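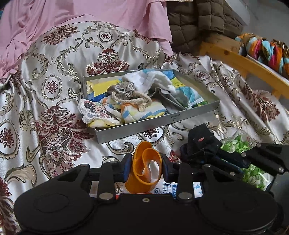 Revidbridge Fabric Swap: Your Questions

What do I bring?
Any clean fabric you're done with! Bedspreads, curtains, scarves, sheets, old coats with good linings — if it can be cut up or sewn again, somebody will want it. Please wash it first and pin a note to it if you know the fiber.

Do I have to bring something to take something?
Nope. First-timers especially, just come and dig through the tables.

How much can I take home?
You get 13 tokens at the door, and one token is one piece, big or small. Extra tokens are 3 for a dollar after lunch.

I can't sew. Will I feel silly?
Not at all! Half of us started with a crooked pillow cover (mine still lives on the couch). Treasa Gallagher runs a beginners' table all afternoon, with machines threaded and ready to go.

How do I wash satin I got at the swap?
Cold water, gentle cycle, inside a pillowcase, then hang it out of the sun. Test a corner for bleeding if it has any dark red or navy in it.

Do you take foam, pillows or rugs?
Sorry, no. The Bastbridge drop-off takes rugs.

When is the next one?
Tue 26 April, doors at noon, in the long room behind the library. The one after that is in December, and it's all winter fabrics — wool, flannel, fleece, the good stuff.

Is there parking?
There are 40 spaces out back, and the bike rack is by the side door.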